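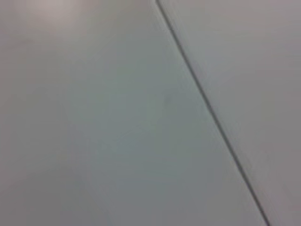 Die letzte Fähre nach Flelcombe

Als ich in Plenemton ankam, war das Büro der Fährgesellschaft schon geschlossen. An der Tür hing ein Zettel, auf dem stand, man solle bei Fragen im Café Lacerda klingeln. Ich klingelte. Nach einer Weile öffnete eine alte Frau, die eine Schürze trug und in der Hand einen Löffel hielt.

«Die Fähre fährt um 9 Uhr», sagte sie. «Aber morgen, nicht heute.»

Ich erklärte ihr, dass ich einen Koffer nach Flelcombe bringen müsse, für meine Tante. Der Koffer war nicht groß, aber sehr schwer, und ich hatte ihn den ganzen Weg vom Bahnhof getragen. Die Frau betrachtete ihn lange. Dann fragte sie, welche Nummer er habe.

Ich wusste nicht, dass er eine Nummer hatte. Wir drehten ihn zusammen um, und am Boden klebte wirklich ein Schildchen: 714.

«Dann ist er von hier», sagte sie. «Kommen Sie herein.»

In der Küche roch es nach Zwiebeln. Sie stellte mir einen Teller Suppe hin und nahm ein dickes Heft aus der Schublade. Darin waren alle Koffer eingetragen, die man früher, als die Fähre noch im Winter fuhr, im Lager aufbewahrt hatte. Bei meinem stand ein Datum aus einem April vor langer Zeit und daneben ein einziges Wort, nämlich «abgeholt». Die Unterschrift konnte ich nicht lesen. Sie war jedoch mit derselben grünen Tinte geschrieben, mit der meine Tante mir jedes Jahr zum Geburtstag schrieb.

«Hat sie gesagt, was darin ist?», fragte die Frau.

«Nein. Sie hat nur gesagt, ich soll ihn nicht öffnen.»

«Und haben Sie ihn geöffnet?»

Ich aß meine Suppe. Draußen begann es zu regnen, und das Wasser lief in einer langen Linie am Fenster hinunter. Ich dachte an den Zug, in dem ich vier Stunden lang mit den Füßen auf diesem Koffer gesessen hatte, und an das kleine Schloss, das sich so leicht drehen ließ.

«Es sind Steine darin», sagte ich endlich. «Gewöhnliche Steine vom Strand.»

Die Frau nickte, als ob ich ihr das Wetter genannt hätte. Sie schrieb etwas in das Heft, blies auf die Tinte und schob es zurück in die Schublade.

«Sie können oben schlafen», sagte sie. «Das Bett ist gemacht. Den Koffer lassen Sie bitte unten, die Treppe ist alt.»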